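Desk corner: small boxes, big difference

I've been having a go at my craft table again, and I'm sorry to say the last lot of advice I gave you (buy one enormous tub and sling everything in) was rubbish. I did it for three months and couldn't find a thing! So I've gone the other way, with lots of little places for little things, and I'm a much happier woman for it.

What got me started was a chat with Callum Lockwood after the Wednesday swap at Kestembridge. He keeps his bits in shallow open boxes, no lids, and sorts them at the end of the evening with the radio on. I went home and tried it that same night - tea went cold, didn't mind a bit.

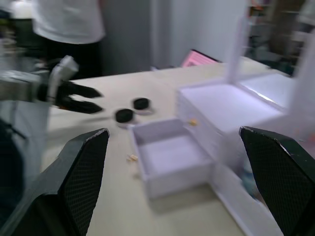
My rule now is that anything small and round gets a box straight away. Round things roll, and I've spent far too much of my life on my knees under the table with a torch. Flat things can go in the top of a drawer unit, so long as you can see the lot when you open it up. If you have to dig, it's too full.

I also clear the table completely before I start, then bring things back a few at a time. It takes me almost 40 minutes with the kettle breaks, and I do it once a month or so. Whiteley market has plain white boxes at four for a pound if you get there before ten, and they're fine for buttons, counters, spare castors, all that.

Do send me your own table corners for August. I'd love a nose!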